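January 25, 2025

# The coilover upgrade you probably don't need

Every winter the same thing happens in the paddock group chat. Somebody sells a set of coilovers, somebody else buys them, and by spring the buyer is explaining that the new dampers have "transformed" a car that was fine in August. I have been that buyer. I've spent more on suspension than I care to add up in writing, and I have become very hard to convince.

This year's miracle is the Vendska kit. Two-way adjustable, nice machining, a box you feel bad throwing out. The asking price is a bit over $2,000 before you've paid anyone for an alignment. I'm not saying it's a bad product. I drove a friend's car on a set for most of a day at Londesthorpe and it was good. It was tight over the curbs and calm on the brakes. What I couldn't tell you is whether it was any better than the same car would have been with fresh bushings, a decent alignment, and the stock-style dampers replaced like for like. He couldn't tell you either, because he did all of it the same weekend.

That's my main complaint with how amateurs talk about setup. We change four things at once and give the credit to the most expensive one. A car comes in with torn control arm bushings, 80,000 miles on the shocks, and toe settings left over from a curb strike. It goes out with all of that fixed plus a shiny kit, and the shiny kit gets the forum post.

Then there are the clicks. The Vendska has 19 of them each way, and I would bet a set of tires that most owners couldn't pick out a change of two in a blind test. I tried it on my own car, which runs a cheaper Gashi set. A friend moved the rebound between sessions and wrote the number down where I couldn't see it. I was confident every time. I was also wrong more often than I was right, and the one session I called "way too stiff" was the one where he hadn't touched anything.

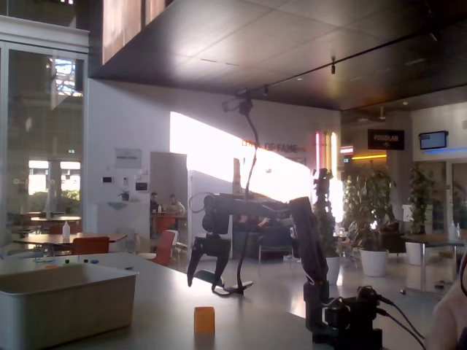

I know the answer to this. The lap times came down, so something must be working. Maybe. Lap times at a club day come down for all kinds of reasons. The track cleans up, the fuel burns off, you finally follow somebody quick through the fast left and learn that it doesn't need a lift. I've gone quicker on old tires in the last session than on new ones in the first, and I wouldn't use that to argue for old tires. If you want to know what a part does, you have to put the old part back on and go out again, and who has the patience for that on a day they paid for?

The data crowd does a little better, but only a little. A logger will tell you your minimum speed in a corner went up. It won't tell you why, and it's very easy to find the trace that agrees with your credit card statement. I've watched people scroll past ten laps to get to the one they liked.

What bothers me more is the effect on new people. Someone turns up at Londesthorpe in a stock hatchback, has a great first day, asks what to do next, and gets handed a shopping list. Springs, dampers, top mounts, bars. Half of those cars still have brake fluid the color of tea. For $500 you could flush the fluid, put in a decent set of pads, get a proper alignment, and still have money for a session with an instructor. I've never seen anyone regret the instructor. I've seen plenty of coilovers listed as "only two track days, selling due to change of plans."

The shops aren't much help. Trokow did my last alignment and did it well, but I still had to say no three times to a spring package I hadn't asked about. I understand that they have rent to pay. I just wish the first question had been how the car felt and where, because I had an answer ready and it had nothing to do with springs.

There are drivers who can use all that adjustment. They test in back-to-back runs, they keep notes, they check tire pressures when the car stops instead of after lunch. If that's you, buy the kit and enjoy it. If you can't remember what your rebound was set to last time out, I'd leave the money in the bank for now. My own Gashis are set right in the middle and have been since the blind test. The car understeers a bit in the slow stuff, and I'm fairly sure most of that is me turning in too early.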